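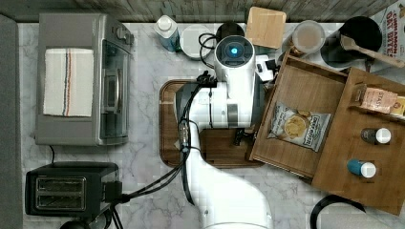
The robot arm at the marble-topped counter, with its gripper beside the open drawer.

Drorwood staff kitchen keeps its robot arm after trial

6/21/21

The robot arm in the staff kitchen at Drorwood is to stay. The furniture maker confirmed today that the trial, due to finish this month, will become a permanent arrangement, and that the two kitchen assistants who work alongside the arm will keep their hours and move to a higher pay grade.

Drorwood employs 90 people at its Stakach works, split over an early and a late shift. Most of them take their break in the same building, and the kitchen there has long been run by a small team which prepares hot snacks, restocks the drawers and clears the counter between sittings.

The arm was installed by Flukora, which also wrote the software. It works from a fixed position at the counter, reaching the cutting board, the toaster and the drawers of the wooden storage unit. Its jobs are limited to fetching and putting away: packets, boxes of tea, small bottles and lids. It does not use knives and it does not handle hot pans. Those tasks remain with the assistants, as does anything to do with allergens.

According to a note sent to staff, the arm now does 70 per cent of the fetching and putting away on the early shift. The figure for the late shift is lower, as the kitchen is busier then and the arm stops whenever a person steps into its half of the room. The company says it has no plans to change the stopping distance.

For the assistants the working day looks different. Restocking used to take up most of the first hour and meant a good deal of bending and reaching. They now spend that hour on cooking and on checking the arm's work against a list on the wall. Both have had 6 days of training from Flukora, covering how to pause the arm, how to move it by hand and how to teach it the place of a new item.

That last point has taken up more time than expected. When a supplier changes a packet, or somebody puts the cereal where the tea should be, the arm may pick up the wrong thing or wait for help. Staff have been asked to return items to their usual places after use and to leave drawers as they find them. Some have complained that a kitchen they used to treat as their own now has rules, and the works council raised this in the spring. As a result the toaster and the frying pan can still be used by anyone during breaks, with the arm paused.

The council also asked for a written promise that recordings from the kitchen would not be used to check who takes a break and when. Drorwood has agreed to this – the recordings may be used only to improve the arm's handling of objects, and are deleted after 70 days.

A second arm had been planned for the dishwashing area, but that has been put back. Dierckx, the catering contractor that employs the kitchen team, said its staff had asked for the present set-up to run through a full summer first, when agency workers cover many of the shifts and will need to learn the pause button and the list. Dierckx will run short sessions for them at the start of each week.

The three firms will meet again in October to decide on the dishwashing area. Staff at Stakach can send comments on the kitchen to the works council before then, either on paper or through the shift leaders.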